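Stirkdale Kitchen Services, Stitisthorpe site
Staff and management meeting on the two-arm stations
Held in the break room, Friday, 2:15 p.m.

Chair: Leonie Brunton (site manager)
Minutes: Purificación Sarmiento (dish room lead, staff representative)
Also present: day shift and evening shift dish room staff, two people from the tray line, the maintenance supervisor, the trainer from Pridum
Apologies: night shift lead, payroll

1. Minutes of the last meeting

Approved with one correction. Item 4 said the evening shift had agreed to the new rota. The evening shift had agreed to look at it. Corrected copy is on the board by the time clock.

2. Matters arising

Anti-fatigue mats for the pot wash: ordered, not delivered. Maintenance will call the supplier again on Monday.

Locker keys: done.

The question of whether station operators count as dish room staff for holiday bidding was held over to item 5.

3. Where the project stands

Leonie gave the update. The plan has not changed from what was posted in August. One Mahuika station goes into the dish room first, at the sorting end, to clear and place small items. The washing machines and the pot wash stay as they are. The site handles 2630 trays on a normal weekday and the station will take only part of the sorting.

At present all of the work is at the practice table in the old storeroom. Staff drive the two arms through pick-up and put-down tasks. The runs are recorded and Pridum uses them to train the station. 117 hours had been logged as of this morning, nearly all of it by our own people.

A day shift member asked why the practice table does not look like a dish room. It has a toaster oven, toy fruit and a pump bottle of dish soap on it. The trainer said the first months are for getting the arms to deal with ordinary objects of different shapes, and that our own trays and cups are brought in after that. The member said it would have helped to hear this at the start, as people on the line had been saying the station was being built for some other customer. Leonie said that was fair and she would put up a notice.

The evening shift asked whether the recordings include faces or voices. The trainer said the cameras are on the station and pointed at the table, with no sound recorded. Staff asked for that in writing. Agreed.

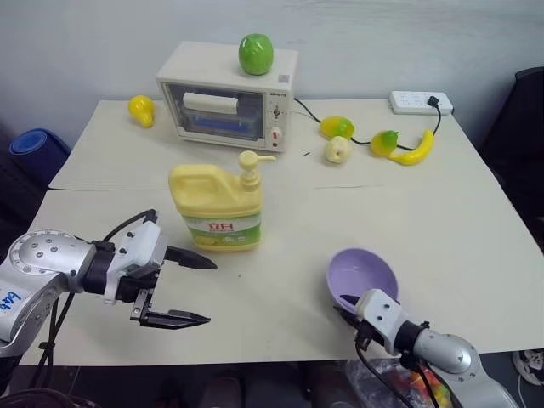
4. Working at the practice table

Purificación reported back from the people who have done table shifts so far. Thirteen staff have been trained. The main points:

The work is easier on the back and feet than sorting. Two people with knee trouble have asked to do more of it.

It is harder on the eyes and neck. Sessions were set at 50 minutes and most people said they were slow and careless by the end. Several had headaches the first week.

It is quiet. Some like this. Others said they missed having people to talk to and that the time drags.

Thin rims are the hardest part. With cups and bowls, one finger has to go inside and one outside before closing, and the operator has to judge the gap from the wrist view. People who have handled dishes for years knew what they wanted the hand to do and were annoyed that it took so long to get it there.

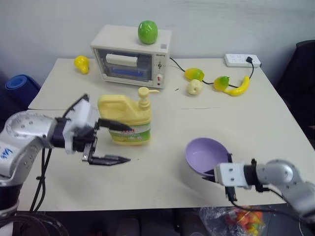 Practice table, old storeroom. Right gripper at the rim of the purple bowl.

The trainer said slow runs are still useful and nobody is being ranked on speed. Purificación said there is a sheet taped up in the storeroom with run counts next to initials, and that staff read it as a ranking whatever it was meant to be. The trainer had put it up to keep track of who needed a turn. It will come down today and the counts will be kept without initials.

There was a long discussion of session length. The day shift wanted 30 minutes. The trainer was worried about setup time, as the table has to be put back in order between operators. It was agreed to try 30 minutes at the controls followed by 15 minutes resetting the table and writing up the log, then swap. To be looked at again at the next meeting.

Maintenance asked that operators stop moving the cables under the arms to make room for their feet. The cables are to be left alone and any problem reported. A floor cover will be fitted.

5. Jobs, hours and pay

Leonie read out the company position. No one on the current dish room list will lose their job or contracted hours because of the first station. Two vacancies on the sorting end will not be filled. Anything beyond the first station will come back to this meeting before a decision is made.

Staff pointed out that not filling two vacancies means two fewer people on the sorting end now, before the station is doing any sorting at all. The evening shift has been short since the summer and people are covering breaks for each other. Leonie accepted this. She will ask for temporary cover until the station is in use and will report back by email, not wait for the next meeting.

Pay: table shifts are currently paid at the dish room rate. Purificación put the case for a higher rate on the grounds that the work needs training, and that what operators record is what makes the station worth having. Leonie said she had some sympathy but no authority to agree a rate. She will take it to head office with a written case from staff. Purificación and one person from the evening shift will draft it.

Holiday bidding: operators stay on the dish room list. Agreed.

A member of the tray line asked what happens to people who do not want to work with the arms at all. Leonie said table shifts are voluntary and will stay voluntary. Once the station is in the dish room, though, everyone on sorting will be working near it and will need the safety session. One member asked for it to be recorded that he does not think the station will be any faster than a person and that he would sooner have the money spent on a second pass-through window. Recorded.

6. Who does what when the station stops

The trainer went through the draft procedure. When an arm stops partway through a grip, the person on sorting presses the stop button, waits for the light, and calls the operator on shift. They do not pull the item out of the gripper.
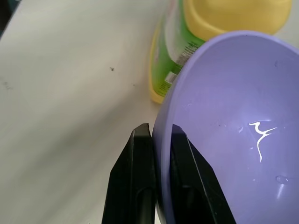
Staff on the day shift thought this would not hold up at noon, when the belt is full and there is a line at the window. If the operator is on break, the item stays where it is and everything behind it backs up. It was suggested that one sorter per shift be trained to release the gripper. The trainer said that is possible and takes about 5 minutes to teach, plus a sign-off. Leonie wanted to check the insurance first. Maintenance supported the idea, as otherwise the calls will come to them.

Agreed in principle, subject to the insurance answer. The procedure will also say plainly that a stop is not the fault of whoever is standing there, and that nobody will be asked to make up the time.

7. Any other business

The storeroom door sticks and has to be shouldered open. Maintenance to plane it.

The coffee machine contract ends soon. Leave until next time.

Actions

Leonie Brunton: notice on the project stages; temporary cover for the evening shift; pay question to head office; insurance question on gripper release.
Purificación Sarmiento: written case on the operator rate; circulate the new session times.
Trainer: take down the run sheet; written statement on what is recorded; second draft of the stop procedure.
Maintenance: floor cover for the cables; mats; storeroom door.

Meeting closed at 3:40 p.m. Next meeting to be set once the night shift lead is back.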